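3.2 Demonstration collection with hand-held grippers

The book-row task was chosen as the third of the tabletop tasks in the Parside set because it looks easy and is not well served by policies trained on isolated grasps. An upright book offers a narrow top edge to the fingers, and once the books stand side by side the sides of each are partly hidden by its neighbours. A book that is let go too early leans, and a leaning book alters the gap into which the next one must go. The state at the end of one placement is therefore the start state of the next, and errors made early in an episode are carried forward.

All demonstrations were recorded without a robot in the loop. The demonstrator holds one gripper in each hand and performs the task directly, while a head camera records both hands and the working surface. The grippers share their finger geometry with the end effectors used at test time, so that contact between finger and book can be carried over without a separate hand-to-gripper mapping. Finger opening is logged through the cable that leaves the rear of each unit. Gripper pose is estimated offline from the head view together with the motion sensor inside each unit, following the calibration procedure given in Section 3.1.

Figure 2 gives the head view during the handling of the black book at the right-hand end of the row. The right gripper is on the book from above and the left is held just clear of the table top. The strips of grey tape near the front corners are used as a reference for table position when the head pose is initialised. 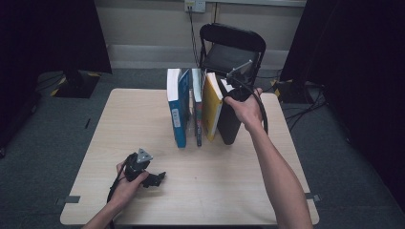
Jakuslow, 4 January 2019

Figure 2. Head-camera view from the book-row task. Right gripper in contact with the rightmost book; left gripper free, jaw fingers pointing inwards.

Each episode was divided into four phases by hand: approach, grasp, transfer and release. Phase boundaries were marked by one annotator (A. Tsuji) on the head video, with the finger-opening signal shown below it on the same time axis. Boundaries between grasp and transfer were set at the first frame in which the book moved with the fingers. Boundaries between transfer and release were set at the first frame in which the fingers began to open, whether or not the book remained upright afterwards. Episodes in which a book fell were kept, provided that the demonstrator corrected the fall within the same recording. Episodes in which the head camera lost sight of both grippers during the grasp phase were removed. After this step 958 episodes remained, and these form the training set for all results reported in Section 4.

The order of the books was changed between recording blocks, as was the lean of the end book. We did not try to control the lean precisely. In early trials we set it with a wedge, but the wedge was often visible to the camera and the learned policy came to depend on it. Leaving the lean to the demonstrator gave a wider spread of start states and removed the problem. The cost is that the lean angle is not known exactly for any episode and has to be recovered from the video where it is needed for analysis.

3.3 Use of the second hand

The two-handed set-up was retained for this task although most placements can be completed with a single gripper. In the recordings the second gripper serves mainly as a support: it is brought to the side of the row when a book starts to tip, and is otherwise held low and away from the books. We refer to this resting posture as the standby pose. It carries no direct contact information, but it does bear on how quickly support can be given, and the policy must learn it if it is to react in time.

Two variants of the policy were trained to test this. The first, Unance-B, predicts the motion of both grippers at every step. The second, Unance-S, predicts the motion of the active gripper only and returns the other to a fixed pose at the edge of the table. Both variants use the same image encoder, the same training episodes and the same number of updates. Active and supporting roles were assigned per phase from the annotation described above, and were not given to either policy at test time.

Unance-S produced smoother motion of the active gripper during transfer, which we put down to the smaller output space. It was weaker in release. When the end book began to lean, the supporting gripper had too far to travel and arrived after the book had come to rest against the table or the adjacent book. Unance-B kept its free gripper nearer to the row and was able to stop the lean in cases where Unance-S was not. The difference was largest for thick books, for which a late correction requires more force than the fingers can apply from the side.

A further point concerns the cables. On the hand-held units the cable passes close to the wrist and can enter the head view. The robot end effectors are cabled differently. We masked the cable region during training using the Bassi segmentation tool, with the mask widened by 5 pixels on each side. Without the mask, both variants showed a small but repeatable offset in grasp height on the robot. With the mask the offset fell below the resolution of our pose estimate, and no further correction was applied.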